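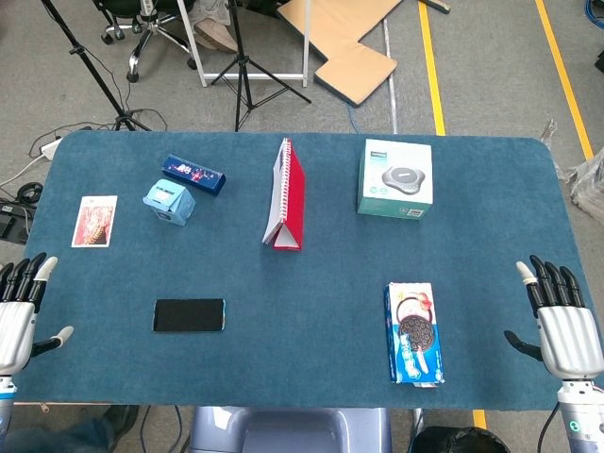 Why I love a village jumble sale: a thread

Callum Tindall
March 18, 2020

1/ I have been going to the Ternthorpe jumble sale for 13 years and I still get butterflies in the queue. Tables of other people's odds and ends! Bliss.

2/ Go early for books, go late for everything else. By the last half hour Beryl Fothergill is practically throwing crockery at you (gently, wrapped in the Mellor parish newsletter).

3/ Best buy ever: a brown teapot with a chipped lid, 17p. Pours like a dream, not one dribble. I've had posh new ones that couldn't manage that.

4/ Always look under the tables. The good stuff lives in the boxes down there, beneath the curtains. I found 2 jigsaws and a proper fish kettle that way last December.

5/ Do I need a fish kettle? I do not. Has it been used for ham, marmalade and soaking my feet? Yes, and scrubbed in between, before anyone asks.

6/ Sze-wing Yau collects buttons and swears by the biscuit tins. She once got 400 in one tin, all sorts, glass ones and leather ones and a few off old naval coats. She sorted them on my kitchen floor and I'm still finding strays.

7/ Take change. Take your own bags, strong ones. Don't haggle over 20p when it's going to the roof fund, just hand it over and have a slice of the lemon cake.

8/ Oh, and plug-in things: I only buy lamps if I'm ready to rewire them. Přemysl Jelínek taught me how and it's easier than you'd think, and very satisfying when the bulb comes on.

9/ Right, your turn. What's the oddest thing you've carried home? Photos please, I want to see them all!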